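Filed under: Student Projects / Robotics

Stetirdale College robotics club, project thread. Putting this in one place because people keep asking in replies what we are doing this year. It's a long one. February 6, 2021.

The short version: we are teaching an arm to take mixed items and put them into open cardboard boxes. Small shop orders, the kind where one box gets a tub and a carton and a bit of paper. We enter it at Sulville in September.

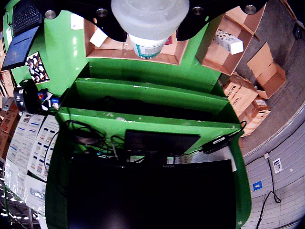 The rule sheet calls this task "pick to box". You get a list of items, the arm has to find each one, lift it, carry it over the right box and let go without tipping anything. Points for each item placed, points off for drops and for crushed packaging.

Team is four students and one tutor. Lộc Khương does the gripper. Slamet Liem does the planning code. Corrado Pace does wiring and power. I do the test logs and the write-up. Aldo Serra is our tutor and signs for the parts.

We call the software Hao. It was the name of a folder on Slamet's laptop and it stuck. There is a second program, Flustley, that only reads the order list and tells Hao which box each thing goes in. They talk over a plain text file. Not elegant but you can open the file and see what went wrong.

Tubs and buckets have been the hardest thing so far. A carton has flat sides and the arm can hold it nearly anywhere. A bucket tapers, so if you grip too low it creeps upwards out of the fingers, and if you grip too hard the wall bends and the lid lifts.

Lộc tried three finger pads. Bare metal slid. Thick foam held well but was too wide to let go cleanly inside a box. We are now on a thin rubber sheet glued to the fingers, cut from a mat. It wears out and has to be replaced but it takes ten minutes.

Numbers, for those who want them. We ran 300 picks on tubs with the rubber pads. 31 failed. Most of the failures were at the release and not at the lift, which surprised us.

What happens at release: one finger opens slightly before the other and pushes the item sideways. If it's over the middle of the box, no harm. If it's near a flap, it catches the flap and the item ends up half in and half out.

Two fixes. Slamet moved the release point lower and further from the flaps. Lộc slowed the last part of the opening. Both cost time. We think it's worth it, because a drop costs more points than a slow place.

Flaps in general are a pain. The rules say boxes arrive open but do not say how the flaps will lie. They can be folded right back or sticking straight up. We practise with them in all sorts of positions and we change them between runs so the program does not get used to one layout.

Same goes for the boxes themselves. We used to tape marks down and line everything up. The results looked lovely and meant nothing. Now whoever isn't running the test puts the boxes down at whatever angle they like.

Someone asked what it costs. Parts we have bought ourselves this year come to 305 pounds, mostly motors and cable. The arm belongs to the department and we book it in two-hour slots. Cardboard is free if you ask at the right shops.

Cable question from Tullio Parisi, answering here so others see it. Yes, leave slack at every joint. We had a lead pull out at the wrist in the autumn and lost a whole slot looking for a software fault. Corrado now checks every plug before we switch on. It's the first line on the checklist.

The checklist has 12 lines. Power off, plugs, pads, stop button, then the software bits. Read aloud by one person and done by another. It feels slow the first few times and then you stop noticing.

On the stop button: one person has a hand on it for the whole run and does nothing else. No typing, no phone, no picking up the thing that rolled under the bench. Aldo is strict on this and he's right.

Things that do not work yet. Shiny packaging confuses the detection. Anything see-through is worse, it finds the label and misses the rest, so the grip ends up off centre. Soft bags we have not started on at all.

For the see-through items Slamet is trying a simple approach, where each item in the list has its size typed in by hand. The program finds the label, then works out where the edges ought to be. Early results are decent on round tubs. Less so on anything with a handle.

We also need a better way of logging. At present I write each failure in a notebook with a letter code. R for release, L for lift, F for flap, V for vision. It then gets typed up in the evening. I would like Hao to write the times itself so I only have to add the letter.

Next on the list: mixed orders, with two or more items going into the same box. That means the arm has to know what is already in there. Slamet wants to keep a running record. Lộc wants to look again with the camera before each place. We'll try both and compare.

If you are in another club and doing the same task, I'm happy to swap test logs. Ours are in a spreadsheet and quite dull but the failure codes might save you some time. Message me on here.

First years who want to join: you don't need to have coded before. We need people to set out boxes, press the stop button and keep the notebook. Ask Aldo for the booking sheet and come along to a slot.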